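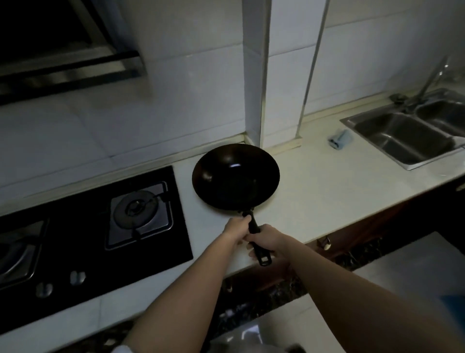 Wok and two-burner gas cooktop.

Madano handset program, hardware and firmware review
Minutes of the Monday meeting, 10:00

Present: Aleksandra Tomaszewski (chair), Witold Kubiak, Bartosz Szczepańska, Stanisława Szewczyk (minutes)
Apologies: Henryk Chmielewska

1. Previous minutes
Accepted with one correction. Under item 4, "charging coil" should read "charging controller".

2. Display
W. Kubiak reported on the second panel batch from Iltex. Color shift at low brightness is within the limit on all units checked to date. The panel drops from 90 Hz to 60 Hz when the keyboard opens and does not always return to the higher rate when it closes. The fault follows the firmware and was reproduced on first-batch panels. B. Szczepańska suspects the touch driver is holding the lower mode after its timeout expires. A trace is needed with the keyboard prediction bar turned off.
Agreed: panel batch released for assembly. Refresh fault stays open at priority two.
Action: B. Szczepańska to supply the trace.

3. Battery and charging
The charging controller reduces current too early when the phone is in the silicone case. W. Kubiak proposed raising the first thermal threshold by two degrees and leaving the second where it is. A. Tomaszewski asked whether the change affects the safety file. It does, and the relevant section will have to be reissued. S. Szewczyk noted that the test lab needs five working days' notice for a repeat run.
Agreed: threshold change approved for test builds only.
Action: W. Kubiak to book the lab and send the revised table.

4. Camera
Build 781 corrects the green cast in the ultrawide camera. Shutter delay in low light is unchanged. Switching lenses during video recording still produces a visible jump in exposure. Kiltia has offered a new tuning file but has not confirmed which sensor revision it was made for. The meeting would not merge the file on that basis.
Action: A. Tomaszewski to get the revision in writing from Kiltia.

5. Enclosure
H. Chmielewska sent a note ahead of the meeting. The SIM tray gasket has been changed to the softer grade. Insertion force is higher but acceptable. The volume key rattles on some 5 percent of the pilot units, all from the same mold cavity. The cavity has been taken out of use pending measurement.
No decision required. Carried over.

6. Release schedule
The software freeze remains in July. A. Tomaszewski asked that no new preinstalled apps be accepted after the next build. B. Szczepańska objected with regard to the voice recorder, which is finished but untested on the smaller memory version. It was agreed to treat the recorder as an exception if test results arrive before the freeze.
Action: B. Szczepańska to add the recorder to the test plan.

7. Other business
The shared folder for test logs is to be sorted by build number. Logs without a build number will be returned to the sender.

Meeting closed at 11:25. Next meeting at the same time next week, H. Chmielewska to present item 5.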